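Skemora (bin-picking planner)
Skemora is the planning software I look after at Sutenitz, and I've tried to keep this entry readable! It picks a grasp, then plans an arm path into the bin and back out.
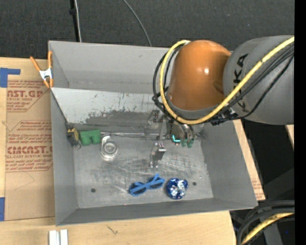

How it works
You give it a depth image and it scores up to 70 grasps, throws out any that would bump a wall, and passes the best 3 to the motion planner (my favorite part). Clear plastic is still a pain, as depth readings go right through it. Sunglasses are nearly as bad.

History
Skemora grew out of Herkedlow, an older tool that only handled boxes. The February release added sloped bin walls, and we tested it over 1,565 picks. Suction support is next on my list.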